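Bravum Build Log
Entry 11, November, evening

Work resumed after supper on the pair of hand-held grippers for the Bravum project. The bench at the Doten workshop was occupied by another member's lathe repair, and the session was therefore held at home, in the bedroom, with the bed serving as the work surface.

The previous entry recorded a fault in the right-hand unit. The fingers met at the tips but remained open toward the base, and thin cloth slid out whenever the hand was raised. The cause was traced to an outer pivot pin seated too shallow on one side. The pin was withdrawn, the hole was cleaned with a hand reamer, and the pin was pressed back in. The linkage was then opened and closed until it moved without catching. Both blue pads on that unit were replaced with thinner material from the Beaudoin order. The first set was trimmed too short and has been discarded.

Fabric handling followed at 9 in the evening, with both grippers in use together. The quilt was left in place under the garment, as earlier trials on a bare table had made the task too easy. 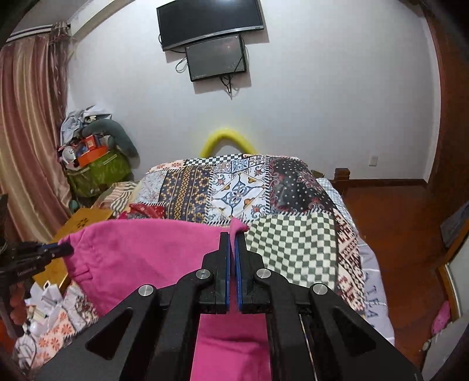
Both grippers on the pink garment, right-hand unit in the foreground.

The procedure is to take hold at two points, draw the cloth out flat, and bring one side over the other. Three attempts were made. The first was abandoned when the right-hand fingers picked up a fold of the quilt along with the garment. The second and third were carried through to a finished fold, although the hem on the third was crooked and would not be accepted under the rules agreed at Brurnville.

The following matters remain open. The left-hand unit is still fitted with its original pads and should be brought into line with the right. The grip on both units becomes tiring after a long session, and a wider handle is to be drawn up. A spare set of pivot pins is required; only two remain in the drawer.

The grippers were wiped down and returned to their case. The next session will begin with the left-hand pads, at the workshop if the bench has been cleared.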